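Kabel und Stühle, Stand Oktober

Der Raum wird zum Arbeitszimmer umgestellt. Vorgabe war: Der weiße Schreibtisch bleibt am Fenster, die Bürostühle mit Netzrücken kommen auf die andere Seite. Damit bleibt der Boden in der Mitte frei, bis auf das Kabel. Das dünne weiße läuft von der Steckdose quer über die Dielenoptik und ist der nächste Punkt auf der Liste. 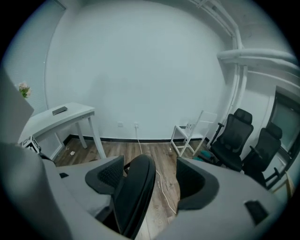
Ein Kabelkanal an der schwarzen Sockelleiste wäre die saubere Lösung. Bei Merkgate gibt es ihn nur in Weiß, bei Zarnley auch in Schwarz, Länge jeweils 100 cm. Ich nehme 2 Stück in Schwarz und klebe sie - gebohrt wird in dieser Wand nicht.

Offen ist die Frage der Rollen. Harte Rollen auf hartem Boden sind auf Dauer keine gute Kombination, ein Satz weiche kostet 79 Euro. Vor dem Kauf messe ich den Stiftdurchmesser nach. 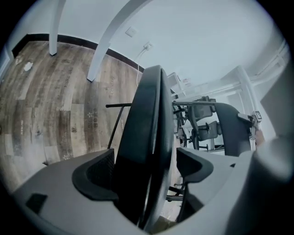
Chia-hao Kao schreibt dazu in den Kommentaren: Weiche Rollen ja, aber den Boden vorher gründlich saugen. Sand setzt sich in der Lauffläche fest und kratzt dann genauso. Eine Matte wäre billiger gewesen.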